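Junska Youth League Moves Team Jerseys to a Collect-and-Return System

By Deepika Varghese
May 28, 2021

The Junska youth hockey league will stop sending game jerseys home with players and will handle all washing and storage itself, starting with the summer session. The change covers 12 teams. Families keep responsibility for socks, practice shirts and all protective gear.

Under the old arrangement each player was issued a jersey at the first game and handed it back at the end of the season. Samira Hakim, equipment manager for the league, said the condition of returned jerseys had become hard to predict. Knit jerseys were coming back with shrunken cuffs, and printed letters had cracked on several sets after repeated drying on high heat.

"One household washes cold and hangs it up, the next one runs the dryer for an hour," Hakim said. "At the end of the season you have one team in two shades of red."

Jerseys will now be collected in the locker room after each game, one basket per team, and taken to the league's laundry point at the Annamalai building.

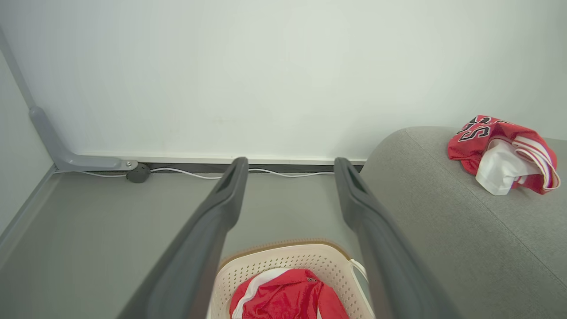 Red jersey on the sofa, with another red garment already in the basket.

The written procedure runs to two pages. Jerseys are shaken out on arrival and checked for tears at the cuffs, hem and collar. Anything with an open seam is set aside before washing, as agitation tends to lengthen the tear. The rest are turned inside out to protect the printing and washed cold on a gentle cycle, with no bleach and no fabric softener. Red and white sets are washed with a color-catching sheet, which is replaced for every load.

Dye transfer was the main technical concern. A trial in February compared three detergents on retired jerseys with white trim. The league settled on an unscented liquid and a shorter wash, and limited each load to 6 jerseys. Larger loads came out with more creasing across the numbers and took longer to dry.

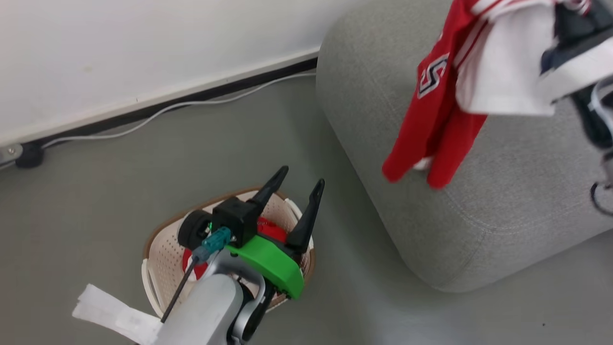
Drying is by air only. Jerseys go on wide plastic hangers, right side out, with at least a hand's width between them. Heavier knits are laid flat for the first hour so that the shoulders do not stretch under the weight of the water. Hakim said a full set is normally dry by the following morning, though the schedule allows a second night in humid weather.

Repairs will be done by Amparo Grajales, who runs the alteration shop Trindance and has mended goalie gear for the league in the past. Open seams and loose trim are to be returned within 4 days. Lifting letters will be pressed again once. If they lift a second time, the jersey is retired and replaced from the spare stock.

Grajales asked for one addition to the procedure: pulled threads on knit jerseys are not to be cut. A snag can usually be drawn back through to the inner side with a fine hook – a cut thread leaves a hole that has to be darned.

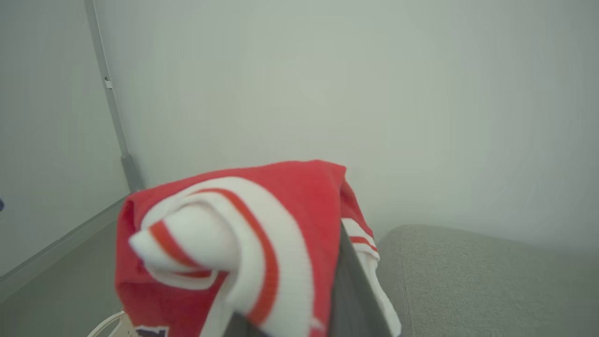
Storage has also been revised. Jerseys were previously stacked by size in a closet, and sets were often mixed by midseason. Each team will now have a lidded bin marked with the team name and the range of numbers inside. Folding is standardized: sleeves to the back, hem up to the collar, number facing out. Bins are checked against the roster before leaving the building, and the person who checks them signs the card inside the lid.

The cost will be met from the existing equipment fee, which does not change this year. League secretary Narayanan Rao said the saving is expected to come from fewer replacements, and that figures will be reported to parents after the first full season. Hangers and storage bins were bought from Drornora, a local supplier.

Some parents had asked whether players could keep a jersey for team photos or school events. Rao said a jersey can be signed out for one day with a coach's approval. It should be returned unwashed.

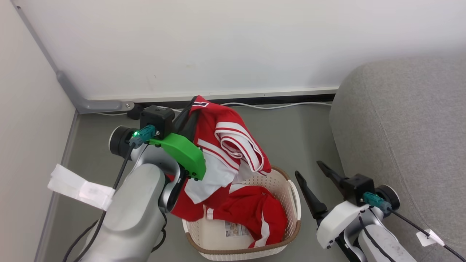

A red and white jersey held above the laundry basket.

Coaches will be shown the collection routine before the first summer game. Questions about sizes or missing jerseys go to Geetha Chacko at the league office. Players who still have a jersey from last season should hand it in at the office, with the player's name and team on a slip of paper pinned to the collar.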